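Posted Monday, 8:14 pm
by tavmont_mum

Sorting markers – do you split them by thickness or by colour? I've got a drawer full and I've been putting it off since September. The kids want a rainbow, I want to find the fat ones without tipping everything out!

enditz8
Thickness, every time. Thick ones in one cup, slim ones in another. I did colour order for a term and my favourite pale green kept vanishing behind the skinny ones.

pilon1307
Disagree, sorry. Colour is how kids look for things. Mine go in a long tray and nobody cares how fat the barrel is.

enditz8
Until you need to fill in a whole poster with a skinny red, mate.

nwankwo_194
I'm with enditz8, mostly. Also store them lying down, caps on. My neighbour swears by tips down in a mug, but I reckon flat is kinder to them – happy to be told I'm wrong.

pilon1307
You're wrong, mug is fine :)

nwankwo_194
Ha. Anyway, small lot on the table, still to be sorted: 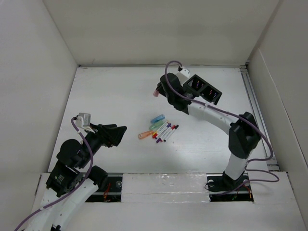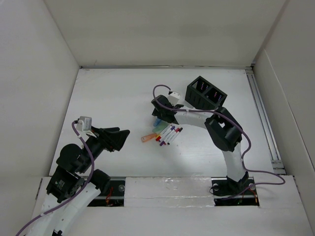
First pic: three thick with the pastel caps, four slim with the stripes.

tavmont_mum
Ooh, that peachy cap is lovely. Okay, two cups it is, and the kids can do their rainbow inside each one.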